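Trulumbridge Ward Democrats, minutes of the monthly meeting, 2024-06-16

Taken by me, Ita Foley, so blame me for the spelling.

We got going late, as the key to the side door was at Donal's house. Minutes from last time passed with one fix (it's Moynihan Street we want the crosswalk on, and I had put Moynihan Road, sorry!).

Voter registration: Donal Ó Riain reported 20 new forms turned in from the Wivier parking lot. He'd like to go back in July, earlier in the morning, before it gets so hot. I said I'd bring the folding chairs.
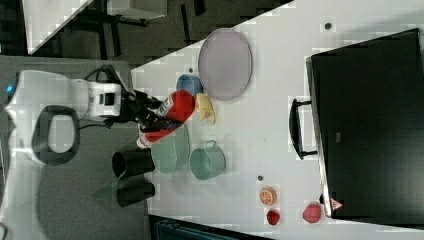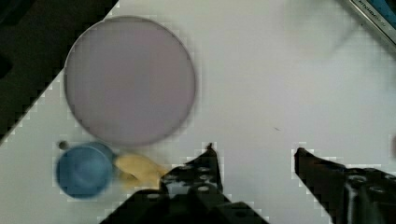
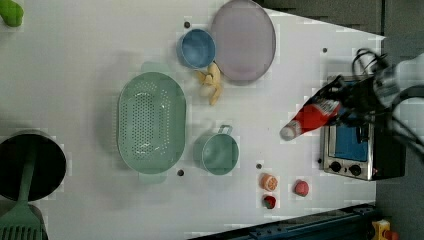
Door hangers: we went back and forth on this one for ages. The print shop wants $400 for 1000, and I thought that was steep, but the other quote was worse and they can't do color. Voted to go ahead, all in favor except Donal, who still wants postcards.

Candidate night: both people running for the county seat have said yes, and so has one for school board. Four questions each, then the floor. I'm writing to the Ganico Hall people to ask if we can have the big room (and the microphone that works, please).

Bus route: we're sending a letter to the county on the evening cuts. Draft to me by the end of the week and I'll tidy it up.

Next meeting is in July, same place, and Donal is bringing the key.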